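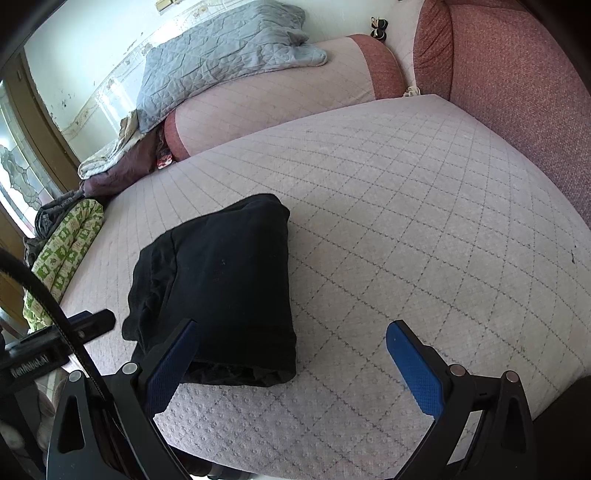

Black garment, folded, on the quilted bed cover.

Folding and storing dark clothes: your questions

Why fold on the bed and not on a table?
A bed gives you room to spread the sleeves out and it's at a decent height for most people. Pull the cover flat first. On a quilted one the stitching gives you lines to fold against, which helps if you tend to end up crooked.

My black things always show lint. What should I do before folding?
Go over the outside with a lint roller or a damp hand, then fold. Specks tend to show most on a smooth front panel, so do that part last. Wash dark clothes inside out and keep them away from towels.

How do I fold a top with a ribbed hem?
Lay it face down, bring each side in to the middle, then fold up from the hem. Ribbing pulls in and goes wavy, so smooth it with your palm and don't stretch it to match the rest. If it still sticks out at the side, leave it. It won't harm the garment.

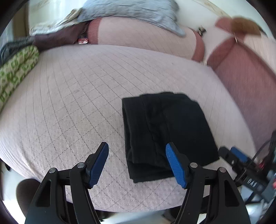 Folded stack with the lower layers showing at the bottom edge.

The bottom layers stick out under the top one. Do I need to start again?
No. Turn the bundle over and tuck the loose corner under. Only refold if it won't sit in the drawer.

How big should the bundle be?
Measure your drawer. For the Grostholm chest we suggest two rows, folded edge facing up. Thick knits need more space — allow 8 cm each and don't press them down.

Can I leave folded clothes on the bed overnight?
Better not. Creases set where the layers bunch, and a pale cover will shed fluff on to black cloth.

Does the quilted cover need special washing?
Follow the label. Margaux Texier, who looks after our bedding pages, washes hers at a low temperature with 5 cm of space left at the top of the drum, and dries it flat. Shake out the corners while it's damp or the gathered parts stay creased.

How often should I refold things I don't wear?
Twice a year is plenty. We do ours in November, when the winter knits come out.

Page last updated 11 November 2023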